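About Torkell

Hi, and thanks for stopping by! Torkell is a small language school at 2111 Jindow Avenue, up the stairs over the shoe repair place (the door sticks, give it a good push). I started it because I'd spent years taking evening Spanish classes where I never once opened my mouth, and I figured there had to be other grown-ups out there with a shelf full of workbooks and nothing to say at dinner.

So we talk. That's pretty much the whole method. You'll get some grammar when you need it, and I'll happily draw verb charts on the board if you ask me to, but most of an evening at Torkell is people chatting over tea – badly at first, then a bit less badly. We teach Spanish, Portuguese and Italian right now, and I'm hoping to add Greek as soon as I find the right teacher.

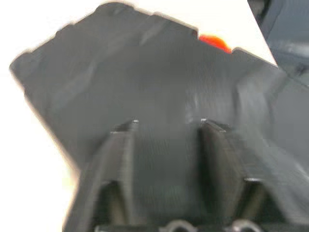

My first month was the scary part and I almost quit, one student wrote to us this spring, but then my mother-in-law called from Lisbon and I stayed on the phone with her until my tea went cold. I've kept that note taped up by my desk ever since. The first month is scary for almost everybody, so we've made the beginner groups smaller and moved them to the front room, where it's quieter and you can't hear the advanced Italians arguing about soccer.

We have 34 students signed up for the summer session, which is a lot for us! Classes run 96 minutes with a short break. Yes, I know that's a weird number. It comes from the bus: the Kamath line stops right outside, and a rounder number had half the room grabbing their coats early.

You don't have to take a placement test. Come sit in on 2 classes for free, see which group feels right, and tell me afterward. If you switch groups halfway through the session, that's fine too, and there's no fee for it.

Parking is free behind the Udico building after six. Please don't use the spaces by the bakery, they need them for deliveries.

Sign-up for the fall groups opens on 7/23/26. Email is best, or just come up the stairs and say hi – any language you like.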